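해외로 보내는 간식 상자 포장하기

작성일: 2024년 2월 9일

멀리 사는 가족이나 친구에게 과자를 보낼 때 상자를 싸는 순서를 정리했다. 봉지 과자, 견과류, 비스킷처럼 상온에 두는 가공식품을 기준으로 한다. 냉장식품과 직접 만든 반찬은 다루지 않는다.

1. 보낼 수 있는 품목부터 확인하기

과자를 사기 전에 받는 나라의 반입 규정을 먼저 찾아본다. 육류 성분이 든 제품은 막히는 곳이 많다. 육포는 물론이고 고기 분말이 들어간 스낵이나 라면 스프도 걸릴 수 있으니 뒷면 원재료명을 읽어야 한다. 씨앗류는 볶은 것과 생것의 취급이 다른 나라가 있다. 규정은 수시로 바뀌므로 예전에 통과했던 물건이라도 다시 확인한다.

유통기한은 배송 기간을 빼고 계산한다. 선편은 예정보다 늦어지는 일이 흔하다. 나는 기한이 2개월도 안 남은 제품은 선편 상자에 넣지 않는다.

2. 상자 고르기

새 상자를 살 필요는 없지만 모서리가 눌렸거나 물에 젖었던 것은 쓰지 않는다. 손바닥으로 바닥을 눌러 보고 쉽게 휘면 다른 상자를 찾는다. 재사용 상자라면 예전 송장과 바코드를 모두 떼거나 굵은 펜으로 지운다. 남아 있는 바코드 때문에 분류가 잘못되는 경우가 있다.

크기는 내용물보다 약간 큰 정도가 좋다. 나는 Nerkel 중형 상자를 주로 쓴다. 대형은 과자만 채워도 부피 무게로 요금이 매겨져서 손해를 본 적이 있다.

바닥 테이프는 가운데 이음선을 따라 길게 두 줄, 양쪽 끝에 가로로 한 줄씩 붙인다. 폭이 좁은 사무용 테이프는 추운 창고에서 잘 떨어진다. 11월에 보낸 상자가 바닥이 벌어진 채 도착한 뒤로는 Bezerra 포장용 테이프로 바꿨다.

3. 내용물 늘어놓고 나누기

넣을 것을 전부 꺼내 넓은 곳에 펼쳐 놓고 세 무리로 나눈다. 무겁고 단단한 것, 가볍지만 잘 부서지는 것, 눌려도 괜찮은 것. 캔과 병은 첫째, 비스킷과 칩은 둘째, 젤리와 씨앗 봉지는 셋째에 들어간다.

이 단계에서 세관 신고용 목록도 같이 적는다. 상자를 닫고 나면 무엇이 몇 개 들어갔는지 기억나지 않는다. 품명은 영어로 쓰고 수량과 가격을 옆에 적는다. '간식'이라고만 쓰지 말고 sunflower seeds, biscuits처럼 품목별로 나눈다.

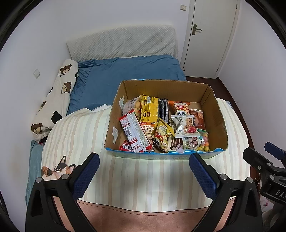 질소가 든 과자 봉지는 바늘로 구멍을 내서 부피를 줄여도 되나?
그대로 두는 편이 낫다. 구멍을 내면 습기가 들어가 금방 눅눅해지고, 개봉된 식품으로 보일 수도 있다. 부피가 부담되면 봉지 수를 줄인다.

4. 채우는 순서

바닥에 구긴 종이를 손가락 두 마디 정도 두께로 깐다. 그 위에 무거운 것을 놓되 한쪽으로 몰리지 않게 한다. 병은 세워서 넣고 하나씩 종이로 감싼다.

가운데 층에는 눌려도 되는 봉지를 눕혀서 넣는다. 봉지끼리 조금씩 겹치면 빈틈이 줄어든다. 초콜릿은 지퍼백에 한 번 더 담는다. 녹더라도 다른 물건에 묻지 않는다.

맨 위가 칩과 비스킷 자리다. 뚜껑을 덮었을 때 봉지가 눌리면 너무 많이 넣은 것이다. 억지로 닫지 말고 한두 개 뺀다. 남은 틈은 종이나 양말, 수건으로 메운다. 옷가지를 넣었다면 목록에도 추가한다.

다 채운 다음 뚜껑을 손으로 누르고 가볍게 흔들어 본다. 안에서 움직이는 소리가 나면 다시 열어서 틈을 메운다.

5. 무게 재기와 봉하기

손저울이 없으면 체중계를 쓴다. 상자를 들고 잰 값에서 몸무게를 뺀다. 예를 들어 상자를 들었을 때 68kg이고 혼자 섰을 때 59kg이면 상자는 9kg이다. 체중계는 오차가 있으니 요금 구간 경계에 걸릴 것 같으면 한 봉지 빼는 것이 마음 편하다.

봉하기 전에 받는 사람의 주소와 전화번호를 적은 종이를 맨 위에 한 장 넣는다. 겉면 송장이 떨어졌을 때 쓸모가 있다. 그다음 윗면도 바닥과 같은 방식으로 테이프를 붙인다.

6. 접수

우체국과 배송 대행 업체의 요금을 비교한다. 나는 급한 것은 우체국, 급하지 않은 것은 Islow를 이용한다. Islow는 접수 화면에서 품목별 가격을 입력해야 다음으로 넘어가므로 3번에서 적은 목록을 옆에 두고 작성한다. 방문 수거를 신청하면 1000원이 추가된다.

송장은 상자의 가장 넓은 면에 붙이고 테이프 이음선 위는 피한다. 접수증은 사진으로 찍어 두고, 등기번호는 받는 사람에게도 보내 준다. 받는 쪽에서 통관 관련 연락이 오면 그 번호부터 묻는다.

같이 읽을 글
Severari 완충재 두 종류 비교
선편과 항공편 요금표 보는 법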